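首页 > 厨房问答 > 面点与小食

韭菜盒子想提前包好冷冻，怎样才不会破皮出水？

我家每年六月都有一次大聚会，老老小小挤满一屋子，从下午吃到晚上。前几年都是我一个人在厨房里从头站到尾，等别人都吃上西瓜了，我还在那儿翻饼。今年想学聪明一点，提前把韭菜盒子包好冻起来，当天拿出来煎一煎就能上桌，我也好坐下来陪长辈说说话。

上个周末先试做了一小批，馅料就是最家常的韭菜、鸡蛋、粉丝，加一点虾皮。皮是温水和的面，醒了一会儿就擀开包了。包好以后摆在盘子里直接放进冷冻室，第二天拿出来一看，有好几个底部粘在盘子上，一掰皮就裂了。我不死心，把没破的那几个放在台面上解冻，想着化透了再煎总归熟得均匀一些，结果底下洇出一摊绿水，皮软得提不起来，下锅的时候馅全漏在油里，噼里啪啦溅了一灶台。味道倒是还行，孩子拿勺子舀着吃完了，可这个样子实在端不上桌。

想请教各位有经验的朋友：是我的馅调得不对，还是面皮的问题？冻好的到底要不要解冻？另外家里有一台Zasa的小烤箱，如果不煎改成烤，能不能行？我们家人多，平底锅一次只能煎几个，烤箱要是能一盘出来就太省心了。先谢谢大家，写得有点啰嗦，请多包涵！

葱花小院 发表于2021年4月25日

最佳回答
灶边慢慢来

看到你这个帖子特别亲切，我头一回冻韭菜盒子也是这样，一锅绿汤，气得我当场想把锅扔了。后来一年一年地做，慢慢摸出一点门道，我尽量写细一些，你挑有用的看。

先说馅。韭菜出水主要是盐惹的祸，所以韭菜洗好以后一定要晾透，最好头天晚上就洗了摊开，第二天用手摸着叶子上没有水珠了再切。切好以后先别放盐，倒一勺香油进去拌匀，让每一段韭菜都裹上一层油，这样后面再碰到盐也没那么容易出汤。鸡蛋要炒得碎一点、老一点，放到完全凉了再跟韭菜混在一起，热鸡蛋会把韭菜焐熟，颜色和香味都跑了。粉丝泡软剪短，沥干，不用煮，它留在馅里正好吸水，我一般会比现做现吃的时候多放一小把。盐和虾皮等到马上要包了再加，而且我会把馅分成几份，包一份调一份，免得后面的在盆里等太久。虾皮本身是咸的，盐要收着点放。

再说面。你用温水和面没有错，不过要冻的话，我更喜欢半烫面：一半面粉用开水烫，边倒边用筷子搅成絮，另一半用凉水，最后揉到一起。全烫的皮虽然软糯，冻过以后容易发酥掉渣；全用凉水的，煎出来又偏硬，老人咬着费劲。揉好以后盖上湿布醒20分钟，中间如果有空再揉一次，面会听话很多。皮不要擀得太薄，中间比边上略厚，馅也别贪多，鼓鼓囊囊的看着喜人，一冻一胀就开口了。

封口的时候边上别沾馅里的油，沾了油是捏不牢的。我习惯先对折按紧，把里面的空气轻轻往外赶一赶，再捏一圈花边。花边捏得丑没关系，煎出来金黄金黄的，谁还看得出来呢！我婆婆捏的花边像绳子一样匀，我学了这么多年还是歪歪扭扭，家里人照样吃得很香。

然后是冷冻，你粘盘子的问题就出在这一步。照下面的顺序来就好：

1. 盘子或者托盘上铺一张油纸，撒薄薄一层干面粉，盒子一个一个摆开，彼此不要挨着，也不要摞起来。

2. 台面先收拾利索，包好的尽快送进冷冻室，别等全部包完再一起放。天热的时候在外面搁久了，底下的皮就开始发潮。
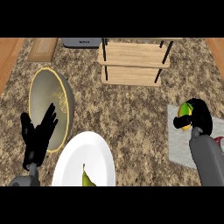 3. 冻到外皮敲起来硬邦邦的，再收进保鲜袋里，挤掉空气扎紧。我在袋子上会写一下馅料和日期，不然过一阵子打开冷冻室，韭菜的和白菜的长得一模一样，全靠猜。

4. 吃的时候千万不要解冻，直接下锅。平底锅刷油，小火，盒子摆好以后盖上盖子，一面焖煎8分钟左右翻面，另一面也煎到上色，再把边立起来转一转。火一定要小，火大了外面糊了里面还是冰的。拿不准就掰开一个，中间烫手、冒热气才算好。

至于烤箱，可以，但口感跟煎的不一样，更像酥饼。烤之前两面都要刷油，刷得比你想的再多一点，不然皮会干得像饼干。我没有用过你那个牌子的小烤箱，家里的烤箱脾气又各不相同，所以建议你先拿两三个试一试，中途翻一次面，颜色好了就掰开看看里面热没热透。要是人多，我倒有个折中的办法：先在锅里把两面煎到微黄定型，再一起放进烤箱里烤透，一盘端出来，又有煎的香气，又不用守在灶台边上。我家过节都是这么办的。

还有一句，冻的时间别拖太长，韭菜这个东西放久了会有一股闷味儿，聚会前几天包最合适。祝你今年能早早坐下来吃上西瓜！

面粉袋子

同意楼上说的不要解冻。我补充一点，楼上没提到，就是可以把韭菜换掉一部分。我家现在是韭菜加西葫芦丝，西葫芦要先撒盐杀水，攥得干干的再拌进去，冻过以后反而比纯韭菜的稳当，小孩也爱吃，没那么冲。

另外我不烫面，嫌麻烦，就用常温水和，多醒一会儿，煎的时候沿着锅边淋一点点水再盖盖子，皮也是软的。各家有各家的做法吧，你都试试，哪个顺手用哪个。

懒人一枚

我都是买超市现成的春卷皮包，刷油直接烤，哈哈。不正宗，但是快，封口抹点面糊就行。味道当然不是韭菜盒子那个味道，应付聚会的小朋友够用了，他们蘸着番茄酱能吃一大盘。

葱花小院（提问者）追加

谢谢几位，尤其是第一位，写了这么多，我从头到尾看了两遍，还抄在了本子上。原来我是盐放早了，包之前就全拌进去，难怪出那么多水。先煎后烤这个办法听着最适合我们家，这两天就去买韭菜再试一批，油纸家里正好还有。春卷皮那个我也记下了，给孩子们单做一盘。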